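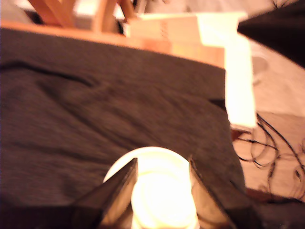 Karnanham project report, part 3: what to buy next

Our group had a budget of 2,000 for the second half of the project. The arm and the first pair of fingers came out of the earlier grant, so this part covers only spares, fingers, lighting and table fittings. Prices are from Plustham unless we say otherwise.

Small white cups on a dark cloth are our basic test. The cloth creases easily, so a cup doesn't always stand level, and under the present lamp the white parts come out very bright. A dimmable lamp is therefore first on the list.

A second pair of fingers is next. The set we want costs 415 from Fliltudthorpe, with delivery in September. Nông sells a softer pair, but would not quote for fewer than ten.
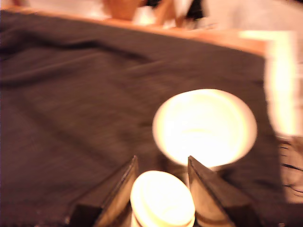
Objects and table fittings

We would like to spend very little here. Household things do the job – cups, a mug, a jar with a scoop in it – and they can be replaced from any supermarket. We have put nothing down for a new table. Cable clips and a clamp are on the list, and so is a spare power supply, which took us two weeks to get last time.

The jar is the tall item in the set, so the arm needs clear space above the lid. A longer mounting post would help and Plustham stocks one. We have left it as optional until the fingers are paid for.
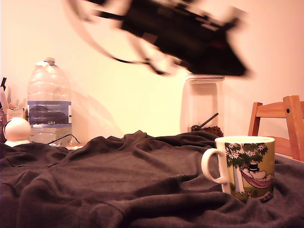
Fliltudthorpe wrote back that the fingers can be ordered singly, and advised us to buy one spare left finger before paying for a full second pair. We have asked for a new quote on that basis and will change the table of costs when it comes.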